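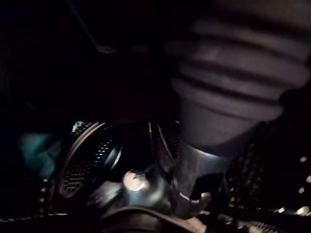

Figure 6.1 Perforated metal disc (left of center) and ribbed sleeve above a polished metal cylinder.

Chapter 6
Holding Laundry Between Uses: Baskets, Stands and Floors

Terms introduced in this chapter: open area, rim load, stand, overhang, carpet tile, seam.

6.1 Scope

Chapter 5 dealt with washing and drying. The present chapter covers the period in which garments are neither worn nor washed, and the container in which they spend that period. The container is treated together with the surface under it. A basket that performs well on a level bench may tip on a narrow stool, and a stool that is steady on planks may rock on a carpet seam.

6.2 Perforated walls

Holes or slots in a container wall serve two purposes: they reduce the mass of the part and they let air reach the contents. The ratio of hole area to total wall area is called the open area. It is stated as a percentage and measured on the flat portion of the wall only. The rim, corners and handle slots are excluded.

The Endell pattern used in the worked problems has 192 holes on each long wall. Students should note that hole count alone does not determine open area; hole diameter must also be known.
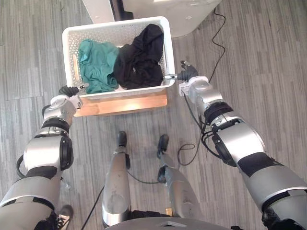
Crumpled garments block part of the wall they rest against. In a basket holding two items side by side, the effective open area of each wall depends on which item touches it and how high that item is piled. Folding lowers the pile and generally exposes more of the upper rows.

6.3 Rim load and lifting

A rectangular basket is normally lifted at its two short sides. Rim load is the force carried by the rim at each grip point. When the heavier garment lies toward one end, the two loads are unequal and the basket tilts unless the grips are corrected. A rolled rim resists bending better than a plain edge of the same thickness. For the Bajpai test, the basket is filled evenly, lifted 800 mm and lowered onto its stand.
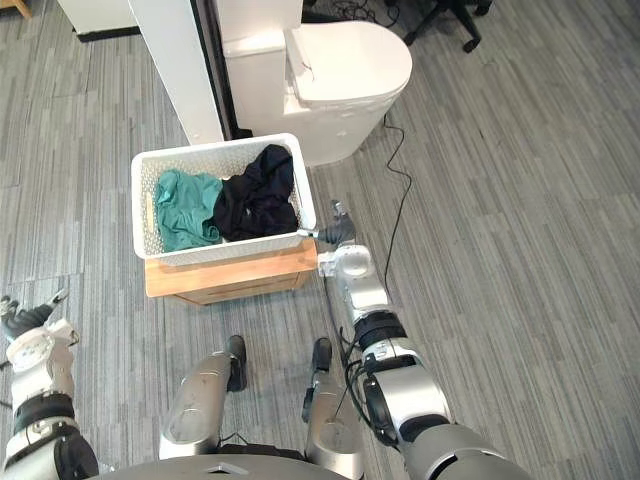 The stand should support the full base of the basket where space allows. If the base is longer or wider than the top of the stand, the part that projects is the overhang. A small overhang is acceptable provided that the center of mass stays well inside the edges of the stand. Low stools are preferred in bathrooms and other tight rooms, where the user bends over the load and has little space to step back.

6.4 Floors

Carpet tiles are laid edge to edge, and each joint between them is a seam. Stands and chairs with thin legs should be placed with all legs clear of a seam. Power cables are to be routed outside the walking path before a loaded basket is carried, as the load hides the floor directly ahead of the feet.

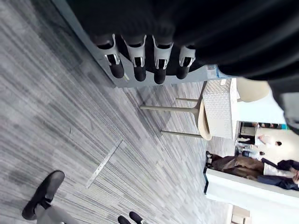 Figure 6.2 Striped carpet with a pale seam strip crossing it diagonally. A chair with thin legs stands at right center.

Section 6.5 applies these definitions to the selection of a stand for a basket of given dimensions. Problems 47 through 55 at the end of the chapter require the open area formula.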